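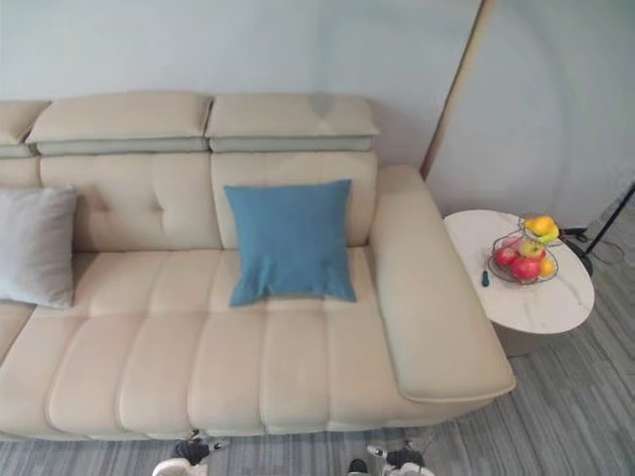 *Sofa, cushions, fruit basket. Today's workplace.*

I've been meaning to write up our house rules for ages, and Bit-na finally got tired of me repeating them out loud, so here we go!

We do teleoperated tidying – cushions, fruit, small stuff on side tables – and we're 584 episodes into the Bremanby set. Back in March every operator had their own habits, and wow, did it show when we tried to put the recordings together. Haris would start with his grippers way up high, I'd start with mine practically in the upholstery. So now we both start low, in front of the seat, fingers still, and wait for a slow count of three before touching anything.

Rule two is my favorite: soft things first. Throw pillows forgive you. A red apple with a dent in it does not (sorry, Ingegerd, I know those were your lunch). We keep the grip setting low for cushions and we never lift one by the corner, even though it's so tempting when the corner is sticking up at you.

Then there's the stuff around the job. Cables stay near the wall, stands stay off to the side, and hands stay out of reach until the operator says "parked" out loud. Not a nod. Out loud! Tahira wanted that one in writing, and she's right.

The one we still argue about is bad takes. I say keep a fumbled grasp and label it. Haris wants to redo it. For now we keep them, with a note, and I've got 300 old notes to clean up before we change anything. Wish me luck – I'm starting after coffee.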